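Haro: a hand-held gripper, built at home
5 min read

Haro is a pair of hand-held grippers I have been building since April with Meron Tilahun. The jaws do the grabbing, a person does the moving, and the recordings are meant to teach an arm later on. We work on clothes. Notes on each stage of the build go with the gallery.

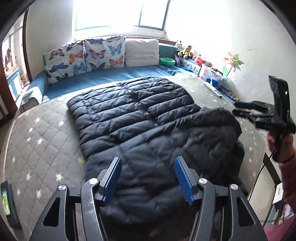 Why use a gripper in the hand when the plan is to have a robot arm do the folding?

The arm is slow to set up and slow to drive by remote, and a person holding the same jaws can get through a fold in the time it takes the arm to reach the cloth. What gets recorded is where the jaws went and how far they were open. As long as the arm carries the same jaws, those numbers carry over. We lose the arm's reach limits, so some of what a person does has to be thrown out afterward.

Jaws and pads
The finger pads are blue and ribbed, one on each black jaw arm. The first pads I made were smooth and slid off anything with a shiny shell. Ribs across the pad hold a pinch of fabric much better. They wear at the tips first, so I make them in pairs and swap both together.

Screws
Round heads, silver, set into the black parts. I started with countersunk screws and cracked two plates by overtightening. Round heads sit flat on the surface and let me see when one has backed out. All of them take the same driver, which stays in the box with the grippers.

Soft surface
A mattress is harder to work on than a table. Press down and it gives, so the jaws end up lower than planned and pick up the cover along with the garment. The diamond stitching gives the tips something to catch on as well. We had a run of bad grabs until we learned to come in at a shallow angle and close early.

Puffer jacket
The black quilted jacket is the hardest thing on our list. The baffles are thick and springy, and a fold opens up again as soon as the jaws let go. Our order is back up, sleeves in, then bottom to top. With the jacket lying half flat and half bunched, the first job is getting the bunched side straightened out, and that takes longer than the folding.

Zippers
Metal between the pads is a problem. A zipper stops the jaws short, and the reading then says there is a thick wad of cloth when there is only a seam. I added a rule that marks any grab where the jaws stop early and hold still. Meron goes through the marked ones by hand.

Two grippers
One gripper can drag a garment, but it can't stretch it. We built the second from the same drawings, and it has a green indicator light. Matching the clocks on the two took most of a weekend. They now take their time from one source at the start of a session, and we check them against each other at the end with a single clap of both jaws.

Cables
I wanted this to be wireless and gave up. The cable hangs down from the grip and has to be kept off the cloth, or it pulls a sleeve out of place. A loop of soft cord around the forearm keeps it out of the way. The connector is still the part that fails most often, and I have started adding a strain relief to each one — a short piece of tubing and a zip tie.

Light
A window behind the work is bright enough to wash out part of the view. Dark cloth suffers most, as the folds in a black jacket lose their edges. Sessions later in the afternoon have been easier to use. A curtain would do the same job, and one is on the list.

Where the count stands
The target is 2000 folds over all garments. We have 200 that I would call clean, and 100 of those are T-shirts, so the set leans heavily toward easy items. Jackets account for 5. Meron wants to stop doing T-shirts altogether until the rest catch up, and I have agreed.

Next
New pads with closer ribs, a lighter grip body, and a jaw spring that doesn't tire the thumb. The drawings need cleaning up before anyone else could build from them — several dimensions exist only in my notebook. After that the jaws go on the arm, starting with towels on a table.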